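4. Task and workcell

The third task in our set was unpacking and repacking groceries with two arms. We chose it after the block-stacking task turned out to be too easy for the policy and too dull for the people recording it. Snack bags are light, they change shape every time they are gripped, and the printed film reflects the room lights in ways that a rigid block does not. All of these were problems we wanted to have before the demonstration in December.

The cell was built by Fabrice Picard and Issa Daher on the aluminium frame left over from last year's group. Both follower arms are bolted to the front rail on separate plates, so that either can be removed without disturbing the calibration of the other. Each arm has a wrist camera on a printed bracket above the gripper. The wall fabric and the floor covering are changed between recording blocks to vary the background, following the schedule in Appendix B. Background sets are referred to by name in the logs; the flowered fabric is Plita and the plain grey one is Clegg. 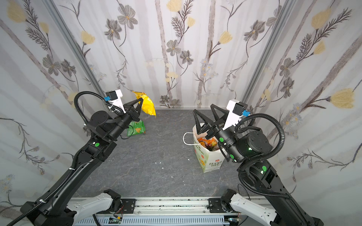
Figure 6. Bimanual cell with the Plita background. The left gripper is holding a yellow snack bag; the paper shopping bag is on the right.

4.1 Recording procedure

Demonstrations were recorded by teleoperation. One person drove both arms while a second watched the camera streams and marked each episode as kept or rejected. Krystyna Urbańczyk wrote the marking tool, which stores the reason for a rejection as well as the decision. The most frequent reasons were a dropped packet, a wrist camera losing its USB connection, and the paper bag tipping over when a finger caught the rim.

We recorded roughly 600 episodes in total. Operators worked for one hour at most before swapping, as episode length went up noticeably towards the end of longer sessions. The Friday sessions had to stop early when the neighbouring lab needed the room, and those blocks are shorter than the others.

4.2 Grasping

The open triangular fingers were kept from the earlier tasks. They close well on a bag that already has a fold in it and badly on one that is lying flat and full of air. Dean Tunstall tried silicone sleeves on the fingertips. These improved the hold but stuck to the film on release, so that the packet was carried back up with the arm. The sleeves were removed after 2 sessions and the episodes recorded with them were left out of training.

Grasp height mattered more than we expected. If the fingers closed too high, only the crimped seal was held and the packet swung during transfer. Operators were asked to aim for the upper third of the bag and to wait for the swing to settle before moving over the opening.

4.3 Faults and changes

The cable conduit on each arm was first tied down at the elbow. It pulled tight when the wrist rolled outward and caused a joint 4 overload on 7 occasions in the first week. Takeshi Kamata re-routed it as a free loop over the upper joints, with a tie only near the base. There were no overloads after this change, although the loop can enter the view of the opposite wrist camera when the arms are close together. We did not mask it out.

Crumbs and scraps on the floor were a smaller matter. They do not affect the arms, but they are visible to the cameras, and a policy could in principle learn from them. The floor was wiped at the start of each block and left alone until the block was finished. The state of the floor was not logged, and next year's group should add a field for it.

Training settings and results for this task are given in section 5, together with those for the two rigid-object tasks.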